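Setting up the school trip planner, part 2: adding your trip and your groups
By Cheng-en Cheung
September 19, 2026
2 comments | 14 shares

I'm assuming you've got Trirnex installed and you can log in with your school account. If you're still stuck on the login page, go back to part 1 and have a read of that first.

I set this up for our Year 5 outing to Erau, with 71 children and a very long packing list, so that's the trip I'll use all the way through.

1. Click New Trip and type in a name. Put the year group in it! I called my first one "Trip" and then couldn't find it again in December when I had a whole page of them.

2. Choose your dates. For an overnight stay, tick Residential first, otherwise the second date box stays grey and you'll sit there clicking it like I did.

3. Import your class list. Go to People, then Import, and pick the file the office gave you. It needs first name and surname in separate columns.

Note: children with two surnames sometimes end up with only one of them. I check mine against the paper register before I go any further.

4. Make your groups. You can drag names across one at a time (slow, but I quite like it) or press Sort For Me. Lemureck is the name of our biggest coach group, and yes, the children picked it.

5. Add the food and allergy notes. Open a child's name, click Needs, and type it in just as the parent wrote it. If you've planned a fruit stop or a shared lunch, list every item under Meals so the two pages can be matched up.
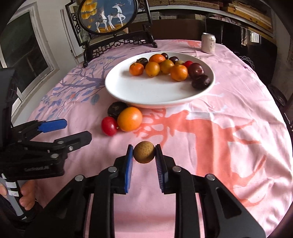
6. Print the group sheets. Go to Print, choose Leaders, and pick the large text. The small text is fine at a desk but hopeless on a moving coach.

Caution: the leader sheets show medical details and home phone numbers. Collect them all back in at the end of the day and shred them.

7. Press Lock Trip. After that only you can change things, so do it once the last permission slip is in. If someone drops out later, choose Unlock, take them off, and lock it again.

Related guides
Part 1: Logging in and choosing your school
Part 3: Sending letters home
Using the Yeoman coach seating page
Copying last year's trip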